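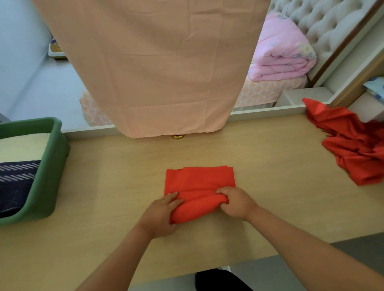
One student asked at the end of last week's class why we would give a whole session to folding, when everyone in the room had been doing it since they were kids and the guests never look in the cupboard anyway. Fair question, and these notes start from it.

Household and Accommodation Services, Unit 13
Handout: Folding and storing small linens

The guests don't look in the cupboard, but the next person on shift does. A stack that was folded one way by the morning staff and another way by the afternoon staff will lean, and a leaning stack gets pulled apart by whoever needs the piece at the bottom. At the Lurstead residence, where most of you will do your placement, the linen room holds 1127 pieces. Staff there work from one fold per type of item, and you will be marked on the same system.

Work surface

Use a clear table at hip height. A bed is too soft for small pieces - the cloth sinks and the edges wander. Wipe the table before you begin, and keep unfolded pieces to one side and the basket for finished work on the other. Which side is which depends on your writing hand. Pick one arrangement and stay with it for the session.

Flat fold

Used for sheets, pillowcases and table linen. Bring edge to edge, smooth from the centre outward with an open hand, and fold again. Finish with the closed edge facing the front of the shelf. For the Lim shelving in our lab the finished width is 30 cm. Measure your first piece, then use it as the guide for the rest.

Tuck and roll

Used for cleaning cloths, bar towels and anything that travels in a cart. Fold to a rough rectangle first. Hold the bundle down with one hand, fingers spread, so the layers don't slide. With the other hand, turn the bottom edge under and roll it away from you, keeping even pressure. Most people roll too loosely the first few times. If the bundle opens when you lift it, shake it out and start over.

Textured fabrics

Waffle weaves and terry take up more room than they seem to and should not be pressed flat. Put them on top of smoother pieces in the basket.

Colour

Sort by colour before you fold. New reds and navies are washed apart from light colours for the first few loads. The Mendik chart on the back wall of the lab gives the wash groups. Copy it into your notebook.

Large sheets

Sheets can be hung while you finish the small pieces, which lets some of the creasing drop out. Check each one for marks while it is hanging. Anything with a spot goes back to the wash pile - don't fold it to the inside.

For next class

Read the Wodska manual, section 312, on cupboard rotation. Bring six cloths of the same size from home. The practical test on both folds is in the first week of December, and the marking sheet will be handed out beforehand.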